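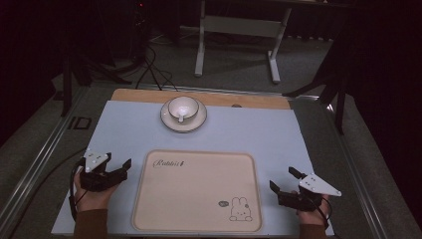

So I finally spent an afternoon with the Fidstead handhelds, after 36 tries with the older Roltholm pair (ugh, those triggers!). Much lighter on the wrists, and the jaws close evenly. The cables still bug me, though – I keep wanting to tuck them up my sleeves. Teacup onto the rabbit tray is my test for everything now, saucer and all. Rui Torres wants me to try softer jaw pads next, so I've ordered a set from Dolell.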